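Can a robot arm do the fiddly jobs in a small workshop yet?

Last updated: October

Posted by benchend_gruvcombe

I run a small repair shop in Gruvcombe, mostly control boxes and switch panels for older machines. There are two of us and we are always behind. A good part of the day goes on dull work. Every panel that comes in has to have each switch thrown back and forth a set number of times, then each one is noted as fine, stiff or dead. After that the panel gets wiped down, the loose screws go in a tray and the bench is cleared for the next one.

I have been offered a second-hand arm by a dealer called Saliba for 900 pounds, with no gripper. My brother-in-law says I would be mad not to take it, and my business partner says I would be mad if I did. I don't mind spending a few evenings on setting it up, but I can't have it sitting there needing attention all day.

What I want to know is whether an arm could do the switch testing on its own now, or at least most of it. And if it can do that, is there any sense in hoping it could wipe the panel and tidy the bench as well? We see 18 or so different kinds of panel in a year, some of them only once. I can program a bit but I have never worked with robots.

While I'm asking, my other half wants to know the same about the house. If there is a machine that will load a dishwasher I am under orders to find out.

Posted by Kornexfan

No. Had one at my old place and it was a nightmare. It was meant to pick parts out of a bin and it dropped every other one. The bloke who sold it to us never came back. Spend the money on a Saturday lad, he can make the tea as well.

As for the dishwasher, a dishwasher is already a robot if you think about it.

Posted by slowfeed

I'll try to answer the parts separately, as they are very different jobs for a machine even if they all feel the same to you.

Throwing switches is the easiest of them. If the panel is always clamped in the same place and the levers are always in the same spots, an arm can do it all day without any cleverness. You teach it a point on one side of the lever, a point on the other side, and tell it to move between them. People have done that sort of testing with arms for a long time. You don't need a camera for it. You do need a good jig, and most of your evenings will go on the jig.

Your trouble is the number of panels. Every new layout means teaching the points again. For a panel with 8 switches I would allow an afternoon the first time, and less once you have the knack. If you only see that panel once, you could have done it by hand and had your dinner. I would look through your job book and pick out the two or three types that come in most. Leave the rest as they are.

The other thing is feel. You know a stiff switch by your finger. An arm with no force sensing will just push until the lever moves or something bends. Find out whether the one from Saliba can report how hard it is pushing at the tip. Some older ones can stop when they hit something solid, but that is too crude to tell you a switch is a bit gritty. If it can't measure force, you can still use it for the repeated throwing and check the feel yourself at the end. Wire the contacts to a cheap input board and log whether each one made or not. That part is simple.

Before you pay anything, try it in a simulator. There are free ones. You draw a plain block for the panel, put the levers on in roughly the right positions, and see whether the arm can get to them all without folding itself up or hitting its own stand. I did this before buying mine and it showed me I had planned to bolt it down much too close. 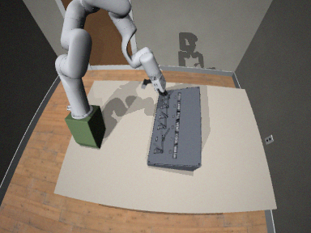

Simulated arm with its fingertips at the far corner of the panel box.

The far corners are worth looking at first. So are the levers at the near end, and any that lie at a slant, as the fingers have to come in at a different angle for those. Measure your real panel with a rule and don't trust the drawing. One warning is that contact in a simulator is kinder than the real thing. A lever that flips over nicely on screen may slip off the fingertip on your bench, so use it for reach and clearance and don't believe much else.

Wiping down is possible for a flat area with nothing sticking up. With levers in the way I wouldn't try it. Clearing the bench is the hard one. Loose screws, bits of wire and a rag in a different heap every time is still a research sort of problem. There are systems that will do a version of it slowly with someone standing by, and you said you can't have that.

The house is harder again. Every plate is somewhere new and half of them are wet. I have seen demonstrations of dishwasher loading that were good, but a demonstration in a kitchen set up for it is a long way from yours on a weeknight. I wouldn't buy anything for that at the moment.

On cost, 900 is not bad for an arm that works, but it isn't the full price. You will need a gripper, or for switches just a short rod with a rubber end, which I think is the better choice. You also need a firm base, a stop button within reach and some kind of guard or fence. Ask if the controller comes with it. A lot of cheap arms are cheap because the controller has gone missing. I got my rubber ends from Drisero and they have lasted well, though the postage was daft.

If the controller is there and you have two common panels that make up most of your work, I would have it. If your job book says otherwise I would leave it.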